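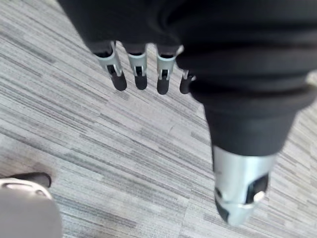

Slide 1: Lounge carpet

Good morning, and thank you for joining the housekeeping session for Kudosdale residences. My name is Houda Mahrous, and I am responsible for furnishing standards. The session runs until 12, and Hubert Sadowski will take questions on purchasing after the break.

Our subject is the daily care of the shared lounge. Residents use this room more than any other, and last year we received 14 written remarks on the state of its seating. Most of them concerned crumbs in the seams and cushions left on the floor.

Begin with the carpet. Vacuum along the front of the sofa first, then the open floor. Pick up coins, pens and hair clips by hand before switching the machine on. (Pause. Ask who has had to clear a blocked hose.)

Slide 2: The sofa

The standard lounge seat is cream leather with adjustable headrests, tufted backrests and long ribbed seat cushions. It is comfortable and it shows everything. Dust settles in the stitched channels, and the gap between the seat cushions collects whatever falls from a pocket.

Work from the top down. Set every headrest to the same position, wipe along the piped seam, then do the backrests and the seats. Use a soft cloth, barely damp, followed by a dry one. The Costo spray kept under the sink is for tables and must not be used on leather.

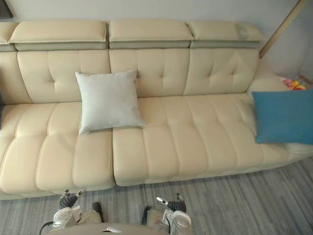
Slide 3: Cushions and pillows

Loose cushions are the last thing to be put back. Shake them outdoors where possible and check the underside for stains. Fuzzy covers, such as the turquoise one, should be brushed lightly in one direction and never wiped with the leather cloth. A white pillow should be looked over in daylight. If a cover needs washing, place it in the Monday bag with the room number attached.

Jihad Khalaf has asked me to repeat that cushions are to be stood upright against the backrest and not laid flat on the seat.
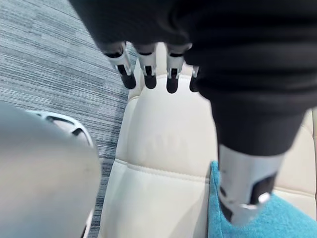
Where a cushion has lost its shape, please report it on form 758 and leave it in the room until a replacement arrives. Replacements come from Pawlak and are normally delivered within the week.

Slide 4: Reporting damage

Scuffs on the headrests should be noted with the side and the position. Do not apply polish or color cream. Tadeusz Tokarz arranges all leather repairs and will confirm a visit by phone. (Hand out the contact sheet. Mr. Sadowski has spare copies.)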